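Trostside kitchens going to arms - anyone else been moved over?
Property Services & Housekeeping board > Jobs and Conditions

wmedeiros
I do kitchen resets at Trostside, the serviced apartments. 203 units, every one with the same gray cabinets and marble counter near enough. When a guest leaves you put the dry food where it belongs, empty the rack, wipe down, check the shelf, next unit. I've been on it since they opened the second building.
In June, Sollmont (they hold the contract) told us they're bringing in arms for the put-away part. Until the real ones are installed, 3 of us are off the floor and on the simulated kitchen, going through what the arm does and marking it. I get 50 runs a shift. Same hourly rate as before, but the late shift supplement is gone because the desk job is days only.
Wondering who else has been through this and what happened to your hours.
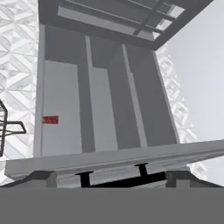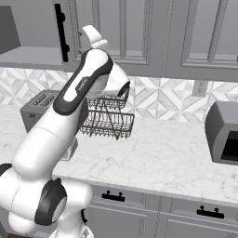
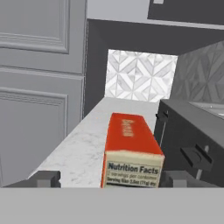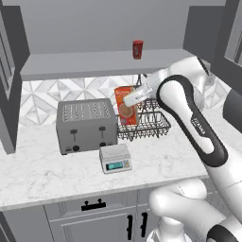 Views from the simulated kitchen, all from one session. Nos. 1 and 3 are looking out past the gripper.

Washington M.

gullwing_ops
Not apartments but I was in a hospital tray room when they automated the line. Our hours held for the first year and then the agency people went, then nobody who left was replaced. Read what your letter says about "redeployment" and see if it has an end date on it. Ours did and most of us missed it.

pastrybag
What are you marking exactly? Pass/fail?

wmedeiros
Pass, fail, or "recovered", and a line of comment if it's a fail. There's a list of reasons you pick from - wrong object, wrong place, dropped, touched something it shouldn't, other. I use "other" a lot and have been told to use it less.

pastrybag
So you're teaching it to do your job.

wmedeiros
I know how it sounds. I said it at the meeting too. The answer from Sollmont was that the arms would do put-away only and people would still do cleaning, linens and the walk-through. I don't have that in writing.

deb_in_linens
Get it in writing.

torque_and_tea
I've worked the other side of this, installing for a contractor (not Sollmont). Two things from that photo set. Number 3, the box with the nutrition panel on it: the right finger is hard up beside the box and there's a wide gap on the left. If it closes like that with the box that far off center it's going to push before it grips. Might be fine on a box, not on a glass. That's worth more than a pass/fail and I'd write it down whether or not there's a menu item for it.
Second thing, number 2. The rack is floating above the counter. I wouldn't sign off a kitchen on the strength of something where a dish rack can do that.

wmedeiros
Number 2 I marked "other" and wrote "rack in the air". It came back to me asking which category.

torque_and_tea
Ha. Keep a copy of those.

miles_ionescu_bldg
I manage a building for Ionescu and I'll give the view from here, knowing it won't be popular. Put-away is the part of the reset my people complain about most. Reaching into the uppers all day, bending to the lowers, then doing it again in the next unit. We had shoulder claims every year. If an arm takes that and the person does the cleaning and the checking, I think that's a better job. We are trialing it on one floor and nobody has been let go.

gullwing_ops
How long has the trial been running?

miles_ionescu_bldg
Since spring.

gullwing_ops
Then come back and post next spring.

miles_ionescu_bldg
Fair enough, I will. But "wait and see" goes both ways. You're assuming it ends like the hospital did.

deb_in_linens
Miles, a question. When the arm does the put-away and the person does the rest, how many units is that person expected to do in a shift now compared with before?

miles_ionescu_bldg
More. I'm not going to pretend it's the same number. We haven't fixed the target yet.

deb_in_linens
That's my whole concern. You take out the put-away, which is tiring but it's also the part where you're standing at a counter and not on your knees. Then you fill the gap with more bathrooms. My shoulder would be happier and my knees would be finished.

wmedeiros
Deb has it. When I did full resets the day had different parts to it. You'd do a kitchen and it was almost a break from the bathroom. The two colleagues of mine still on the floor are already being scheduled as if the kitchens take less time, and there isn't one arm in the building yet.

pastrybag
Wait, they cut the kitchen time before the machines arrived?

wmedeiros
By a few minutes a unit. It was called "aligning the schedule".

torque_and_tea
That's bad practice and I'd raise it separately. On every site I worked, the first months were slower with the arms in. Somebody has to stand there and clear stops. If the time's already been taken out of the schedule, that somebody is doing it on top of their own rooms.

kestrel79
Different question. How close is the simulated kitchen to the real units? I see a toaster and a scale on the counter in the last one, box in the rack, red cup up on the shelf by itself. Does it ever get messy? Our guests don't leave one box and one cup.

wmedeiros
Not messy enough. I've had runs with more on the counter than that but nothing like a real checkout. Real ones you get half a bag of rice held shut with a hair tie, open jars, a pan with something in it, knives in with the spoons. I put that in my comments every week. To be fair to the people at Coltura who run the software side, one of them did call me and ask for a list of what we find. I sent two pages. I don't know yet what came of it.

kestrel79
That's a good sign though? Ours never asked anybody on the floor anything.

wmedeiros
Yes, I thought so. It was the first time someone asked what we do beyond the checklist. The checklist says "return items to storage". It doesn't say that you smell the milk, or that you look for damp at the back of the cabinet, or that an opened box gets thrown out and a sealed one goes to the office. I'd been doing those things for years and had never seen them on paper.

gullwing_ops
And is that list counted as part of your job now, paid at a higher grade? Because in the tray room what we knew went into the manual, and the manual belonged to the company.

wmedeiros
Same grade. I asked for a regrade and was told the role is temporary so it can't be graded.

gullwing_ops
There's your answer on the end date.

miles_ionescu_bldg
I'd push on that one. We did create a grade for the two people who look after the trial floor. It isn't a lot more but it's permanent. Ask for the job description in your own name, ask what happens to the post when the install is done, and send the request by email so there's a record. They may just not have thought about it. Contractors often haven't.

pastrybag
Or they have.

miles_ionescu_bldg
Or they have. Still ask.

deb_in_linens
How do you find the work itself, Washington? Sitting down all day after being on your feet.

wmedeiros
Mixed. Back is better. Eyes are worse. I'm not as tired but I sleep badly, and I miss talking to people - on the floor you'd pass someone every few doors, and now the three of us face the wall. The runs get samey. After thirty or so I catch myself marking before it's finished and have to go back. I asked for a rotation, two days desk and three days floor, and the other two want that as well. The supervisor said she'd look at it.
My running total was 1,416 when I left tonight. It's shown in the corner of the screen. Nothing happens at any number as far as I know, it just counts.

torque_and_tea
Rotation is a good ask. From the install end, the best reviewers I had were the ones who still did the job part of the week. The ones who only sat at the desk started passing things a person on the floor would never accept. Use that as the argument with your supervisor, it's one management will listen to.

wmedeiros
Will do. Writing the email now, with the grade question and the schedule minutes in it. I'll copy the other two in.

deb_in_linens
Put the supplement in as well. If they moved you to days, they should at least say whether it comes back when you go back.

wmedeiros
Added. I'll post when I hear something.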